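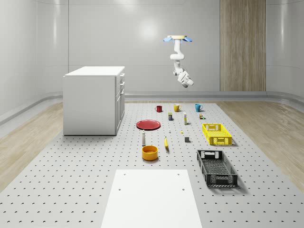 ### 3.2 Gathering demonstrations in simulation

All demonstrations used to train the Tandstead policy were gathered in a simulated work cell. The cell was built in Serra, the scene tool maintained at Burkstead, and holds a single arm hung from overhead, a perforated work surface, a white cabinet and a set of household objects. The objects were chosen to differ in size and in the way they must be held: a mug may be taken by the handle or the rim, whereas a plate lying flat offers very little to grip. Two crates, one yellow and one dark, serve as targets for the packing tasks.

Each session began with a fresh layout. Positions and headings were drawn at random within limits set for each object, and any layout in which two objects overlapped was thrown out and drawn again. The overhead mount and its fittings were also varied between sets, as were the wall finishes, so that the policy would not come to depend on the background. Operators then guided the arm by means of a hand-held controller while the joint angles, gripper state and rendered views were stored together.
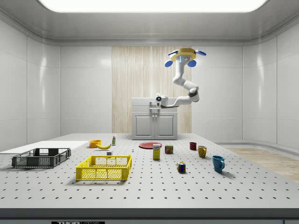

*Figure 4. A layout in the simulated cell, with the gripper empty above the work surface. The yellow crate is in the foreground; the three mugs stand on the right.*

Four operators took part. Each completed a short training period, the results of which were not kept, before contributing to the main set. Gathering ended in September, by which time 1,206 demonstrations had been stored. Of these, 221 were set aside for testing and played no part in training or in the choice of settings.

A demonstration was accepted only if the named object came to rest inside the target and the arm returned to its starting pose. Failed attempts were kept in a separate store - they are used in Section 5 to train the success detector - and are not included in the totals given above. Pauses at the start of a recording were trimmed, but pauses during a grasp were left in place, as earlier work on the Trarnora set had shown that removing them led the policy to close the gripper too soon.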